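Bench notebook, refurb desktops
December 22, 2018

Memory, and the question of whether it's the memory

Back on the tower from the Dimarby batch. The ticket says "bad RAM, replace," same as most of the tickets in that batch, and I trust it about as much as I trusted the others. In November we swapped memory in 2 machines on the strength of that same note and both came back. One was a power supply. The other we never did explain.

What we know so far. The Kitance sheet has this unit failing the overnight run at 93 percent. It doesn't say which stick was in which slot. It doesn't say if anyone cleaned the contacts. "RAM" is what people write when a machine beeps and they want to go home.

Set up as usual: case on its side on the slatted table, panel off, parts tray at the left with the hard drive in its carrier. Processor is out for the memory part of the job, so none of this tells us anything about booting. It's handling and fit only. I want that in writing before somebody quotes this page as a pass.
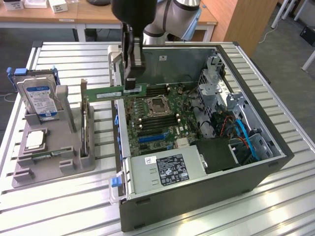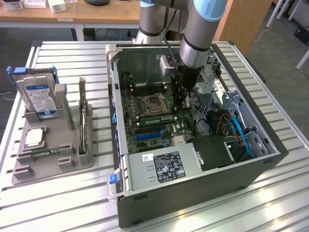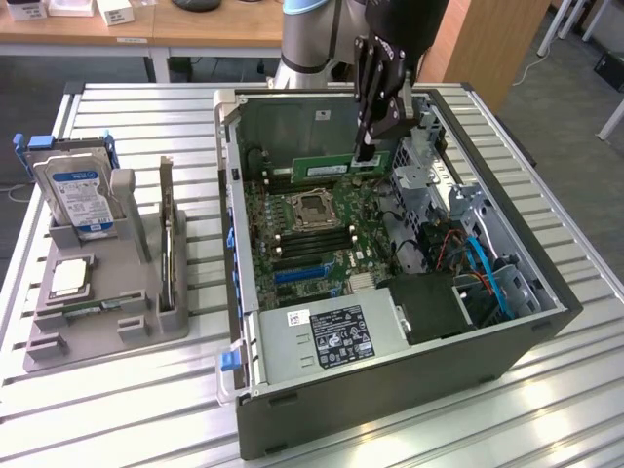
CPU socket empty in all three, power supply and drive cage left in place.

Things I don't like

The open socket. Pins bare while memory goes in right next to them is asking for trouble. The Cudier procedure says to do it in this order and gives no reason. I'd put a cap on it. One dropped screw and we're buying a board to save a minute.

The SATA cable. The blue one loops down by the drive cage and I keep wanting to tie it back. The procedure calls it "clear of the work area." Clear by whose measure? Adding a tie to the list.

The word "seated." We use it for a stick that's in the slot and we use it for a stick that's latched at both ends, and those are different things. From now on I write "latched" only after checking each end by hand. A stick can look level and still be up at one side.

The Rewi contact cleaner. The can promises 500 uses. Fine. I have seen no difference between cleaned and uncleaned sticks so far, though I admit I never kept a proper tally, so that's a grumble and no kind of result.

Next

Cap for the socket before any more memory work.

Put one known good stick in, processor back, and run it overnight. Then the suspect stick alone, same slot, same run. If both fail, the ticket is wrong and I'd like whoever wrote it to come and look.

Try the other power supply regardless. Had we done that first in November we'd have saved a day.

Write slot numbers on the sheet. The sheet has 2 blank lines at the bottom, so there's room.

Still open: what the 93 percent is a percent of. Memory tested, or time elapsed? The log doesn't say and the manual uses both. Ask before Monday's run.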